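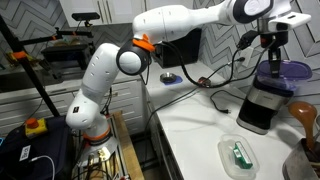
Breduvcombe Pauses Lid-Handling Trials After Gripper Fault

ITWOOD, March – Breduvcombe has paused part of its kitchen robot program after a gripper failed to let go of a blender lid when told to. The arm then tried to move to its next position while still holding on, and the blender was pulled over on its side. An operator pressed the emergency stop. No one was hurt.

The fault happened on Saturday at the company's test kitchen in Itwood, during run 1731 of the Tully household task program. Logs show that the control software recorded the gripper as open before the fingers had moved. The arm traveled for 14 seconds before it was stopped. 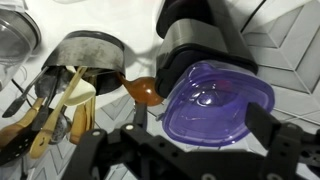 Tully's software takes the finger position from a reading sent by the gripper's motor. Engineers found that an old reading could be used again if the gripper was slow to reply. They have since gone through the records of 3165 earlier lid grasps and found the same late reply in 80 of them. In those cases the fingers opened before the arm moved off, so the problem was missed.

"We should have caught this sooner," said Jamila Howlader, head of testing at Breduvcombe. "The late replies were in the logs, and our checks didn't look for them."

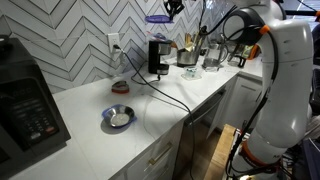

Robot arm at the kitchen counter, Itwood.

Cisance, which supplies the gripper controller, is working on an update. Until it has been tested, arms in the Tully program will wait for two fresh readings before moving away from any object. Arm speed near the counter has also been cut. 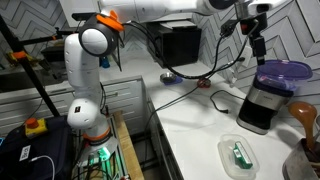 Will other kitchen tasks continue during the pause?

Tasks that don't involve lids will go on at the lower speed, with an operator at the emergency stop for every run. Lid work will start again once the controller update has passed its tests. No date has been set.

Breduvcombe will send its full fault report to all Tully partner sites.

Press contact: Liam Ó Gríofa, Breduvcombe, Itwood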